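Zusumine Diplomatic Statements Corpus

A README for version 13 of the corpus, released March 2026.

What it contains

Zusumine is a collection of 1369 public statements about arms control and sanctions talks. The statements come from foreign ministries, heads of government and the spokespeople who brief the press for them. Each record holds one statement, the language it was issued in, an English version, and a set of labels describing the position taken.

The corpus starts in 2000. Coverage before 2005 is thin, as many ministries did not keep their older press pages online. Records are stored as one JSON object per line in statements.jsonl, with the label definitions in labels.csv.

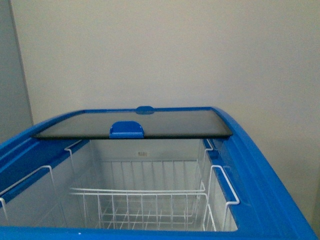 Fields

id: a short string, stable across releases
issuer: the ministry or office that put out the statement
date_issued: year, month and day, in local time at the issuer's capital
lang: language of the original
text_orig: the original text
text_en: the English text, official where there is one
translated_by: "issuer" or "project"
stance: one of support, conditional, oppose, no position
channel: written release, podium remarks or background briefing
notes: free text, often blank

Background briefings are a weak spot. The speaker is usually a "senior official" and the wording reaches us through a reporter, so we record the office if it is given and leave the rest empty. Please don't treat text_en in these records as a direct quote.

Labelling

Mirta Echeverría wrote the stance guidelines and labelled the first half. Ottó Fekete labelled the second half and then went back over the records marked conditional, which had caused most of the arguments. A statement that backs a deal in principle but names a term that must change is conditional. A statement that only criticises the pace of the talks is no position, even if the tone is harsh. 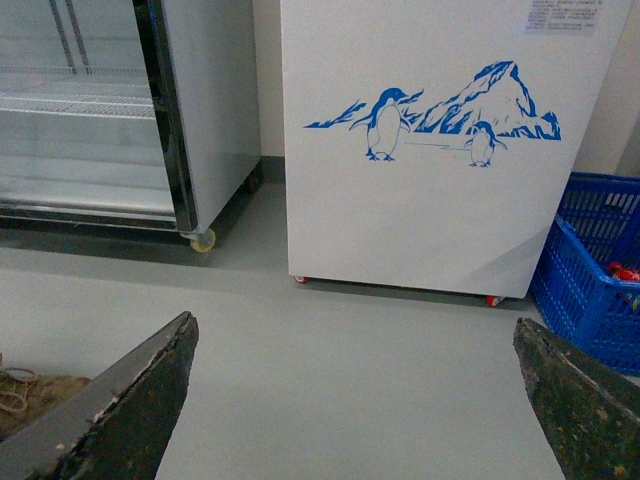
Can I use the stance label to measure how a government's policy changed over time?
Only with care. The label describes a single statement, and some offices issue three or four in a week during a negotiating round and then nothing for months. Group by round before comparing.

Known problems

Statements issued jointly by several governments appear once, under the first signatory in the original. Searching by issuer will miss the others unless you also search notes.

Project translations were made with the Unditon glossary, which renders several different words for "commitment" the same way. If your work depends on the difference between a pledge and a binding obligation, go to text_orig.

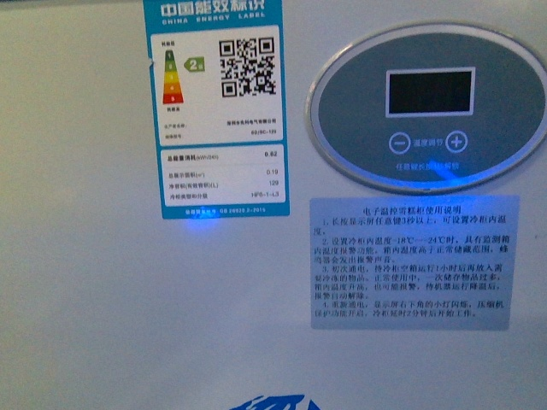 There are 15 records where the written release and the podium remarks disagree. Both versions are kept, with matching ids ending in a and b.

Changes since the last version

Duplicates from the Balogh import removed
Time zone errors in September records fixed
channel field added

Licence and contact

The labels and project translations are free to reuse with credit. Original statements remain under the terms of the offices that issued them. Corrections go to the Durkeck tracker, under "statements". Include the record id and, if possible, a link to the source page.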